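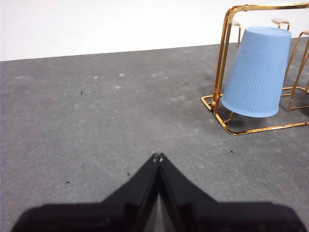 PISTDALE, October

Stornar has opened a comparative trial of robot grippers and wrist cameras at its test facility in Pistdale. The work will determine which combination of gripper, camera and controller the company supplies with its next line of tabletop robot arms.

Two grippers are under evaluation. The first, the Lobo, is a two-finger design already offered with the company's current arms. The second, the Radach, uses the same mounting plate but closes under a different controller, which adjusts finger speed during the approach to an object. Each gripper is tested with a small camera fixed at the wrist, so that the fingers and the work surface remain in view throughout a task.

The trial is built on household objects. In the drying rack task, the arm works with light blue cups and a gold-colored metal wire rack on a gray tabletop. Thin, shiny rods and smooth plastic rims were selected for this task following requests from customers in food service and home assistance, who reported that standard test blocks told them little about everyday use.

Stornar has scheduled 2000 attempts for the full program. Of these, 162 have been assigned to the drying rack task with the Lobo gripper and an equal number to the same task with the Radach. The remainder cover drawers, folded cloth, and containers with lids. An attempt is recorded as complete only when the object has been released and the arm has returned to its starting position.

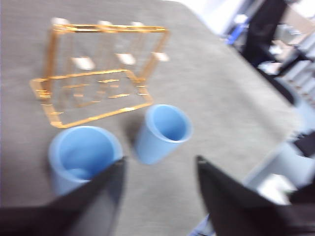 Two light blue cups and a wire rack during the gripper trial at Pistdale.

Camera performance is assessed separately. Wrist cameras move with the arm, and fast movements can blur the image at the moment the controller needs to locate an edge. The company will compare exposure settings and arm speeds to establish how much blur each controller can accept before its accuracy declines. A first group of 76 recordings has been set aside for this purpose and will be reviewed before any changes are made to the camera mount.

Results for both grippers will be published together at the close of the program, including unsuccessful attempts. Customers currently using the Lobo gripper will continue to receive parts and technical support regardless of the outcome.

About Stornar

Stornar designs and builds robot arms, grippers and controllers for light handling work. The company is based in Pistdale and employs 157 people.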